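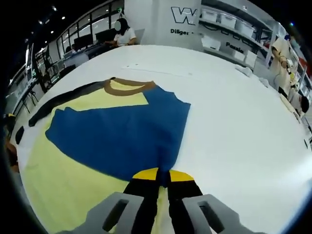 Hand-held gripper: fingers closing unevenly on fabric

Posted by Libor Baláž in Grippers and tooling

We use a hand-held two-finger gripper for garment work, with black fingers and yellow pads on the tips. Since I changed the pads in June, one finger lands on the cloth before the other. On a shirt lying flat it picks up the hem on one side and slides over it on the other. Thicker parts like a ribbed collar are fine. I have cleaned the pads and tightened the finger screws. The log shows the left finger stopping at 834 and the right at 980 when fully closed, and I think they used to match. Is this the pads or the drive?

Vlasta Štefanec

Check the pads first. If one is not pushed fully home, that finger will be longer than the other and you get what you describe. Take both off, wipe the seats and refit them. Then stand the gripper upright on a bare table, fingers down, and try to slide a sheet of paper under each tip. It should drag the same on both sides.

If it does, leave the pads alone and redo the zero. Close the fingers with nothing between them, hold for 2 seconds, then save. On our Kadlec controller the old zero stays in memory until you switch off and on again, so do that before you read the numbers. A gap of 146 between the two sides is too much for pad wear.

Ľudovít Říha

had the same, new pads fixed it

Svetozár Doležal

He has just fitted new pads, so I doubt another pair will help. I agree with Vlasta about the zero. I would also look at the slots in the jaw housings. Lint from cotton packs in there and one side starts to drag. Use a soft brush, no oil. We do ours at Murkcombe every 100 hours and write it on the sheet by the charger.

If the numbers still differ after that, swap the fingers over. If the fault moves with the finger, it is bent.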